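Student Robotics Club Opens Its Kitchen Table Challenge in Brarnov

Brarnov, 14/03/2022 — The student robotics club of the Brarnov technical college announces the opening of its Kitchen Table Challenge, a competition in which student teams teach robot arms to set and clear a table. The final will be held in May in the club workshop, and it is open to the public without a ticket.

The challenge is organized by the club together with the evening class in automation. Three teams have entered: Bravida, Akyol and Jarus. Each team is made of students from different years, and every team must include at least one member who had never programmed a robot before joining. The club made this rule last year and is keeping it, as the members found that the new students ask very useful questions.

What the teams must do

The task sounds simple. A table is laid with things from an ordinary kitchen, and the arms must bring them to the correct place. The program must work when the objects are moved a little from the position used in practice. A judge moves them before each run, and the team may not touch the keyboard after this.

Flat objects are the most difficult part. A bowl has a rim that the fingers can take hold of, but a knife lying on the wood gives them very little to hold. The teams have spent many evenings on this one point, and they do not agree on the best method. Bravida lowers the gripper very slowly until it meets the table. Akyol prefers to push the knife first with one finger and then to close. Jarus has not told the others what it will do, and asks that this release does not tell it either.
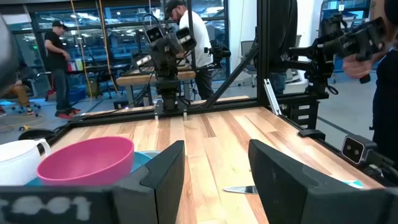
How the work is organized

The workshop is open to the teams on three evenings each week. The teams share the arms, so the hours are written on a list at the door and must be respected. A team that finishes early can give its time to another team, but it cannot save it for later.

The students do most of the teaching by guiding. One student leads the arm through the movement by hand, the movement is recorded, and the program learns from many such recordings. Since the beginning of the school year the three teams have made 2179 recordings together. From these, 256 were chosen for a common set which all teams may use. The remaining ones stay with the team that made them.

The common set was not in the first plan. It was proposed by the evening class, whose students have jobs and can come less often than the others. They explained that a team with fewer free evenings would always have fewer recordings. The club discussed this for two meetings — the second one was quite long — and accepted the proposal.

Safety training is required for everybody. Before a student may move an arm under power, he or she must pass a short practical test, which includes stopping the arm in the middle of a fast movement. Students repeat the test after each long school holiday.

Judging

Every team has three runs in the final, and the best run counts. Points are given for each object placed correctly. Points are taken away when an object falls, when the arm touches the frame of the table, or when a team member must stop the arm. Speed is considered only when two teams have equal points. In the past the club gave many points for speed, and the result was that the arms moved too fast and the plates suffered.

There is also a separate prize for the best notebook. Each team keeps a paper notebook in which it writes what was tried, on which evening, and what went wrong. The judges read the notebooks during the week before the final. Drawings are welcome, and spelling is not judged. 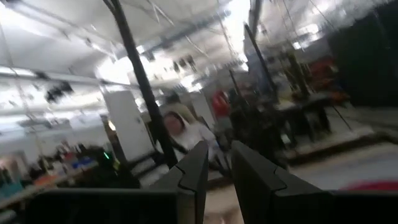 Must a visitor know something about robots to follow the final?

Visitors need no special knowledge. A club member will explain each run in everyday words before it starts, and the points will be written on a board where all can read them.

After the final

The common set of recordings will stay available to the members of the club for 365 days after the final, so that next year's teams can begin with it. The notebooks will be kept in the college library, where they can be read but not borrowed.

The club also plans a short course for beginners, held in the evenings and using the same table and the same objects. Places are limited by the number of arms. Students of the college can register at the workshop door or at the college office. Persons from outside the college are asked to write to the office first, and they will receive an answer when the course dates are fixed.

Schools that wish to bring a class to the final should inform the office before the end of April. The workshop has a step at the entrance, and a ramp can be placed there on request.

Contact for press and visitors: Student Robotics Club, college office, Brarnov. The office answers messages on working days.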